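Desk Storage and Sorting: Gallery
Farkeo workroom, updated December 27, 2025
Page maintained by Lena Stępień

The workroom desk collects small items faster than any other surface in the building. The June layout gave each kind of item a fixed spot: pens upright, chargers on the shelf, tissues on top of it, loose objects in trays. This page records how the surface is used in practice. Shelf depth is 400 mm and the clear working width is 700 mm. Both figures are from the Wieczorek plan and have not been changed.

Molded pulp trays are used for loose items. They are light, stack when empty and can be recycled when the rims soften. Stock is ordered from Cadeck under item 88.

Tray area

Two beige pulp trays side by side on the white tabletop. The penguin figurine and the yellow plush with black pointed ears are both outside the trays, lying on their sides. Pens stand in a paper cup behind the left tray. The low shelf unit holds a small black drawer, a cream box and a multi-port USB charger, with the tissues on its wooden top.
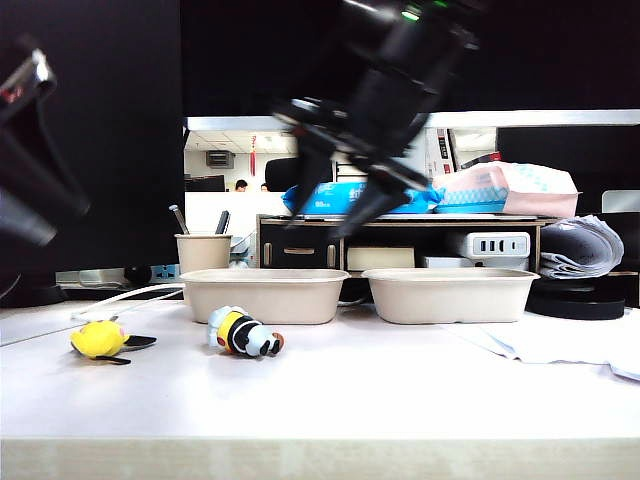
Monitor area

The rule for this part of the desk is short. Nothing is stored in front of a screen, and small holders go beside the stand or behind it. Keyboards may slide partly under the edge of a monitor when not in use. Cables are routed toward the back and labeled at the plug end.

Large monitor, screen off, silver-gray lower bezel, light gray stand neck. A white keyboard is tucked partly under the right corner. Behind the desk items are a light tan wooden unit and, to its right, a small clear acrylic holder.

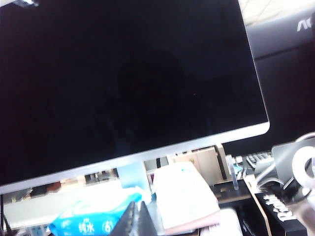

Related pages

Shelf unit dimensions
Tray sizes and reorder list
Cable labels, Clulel type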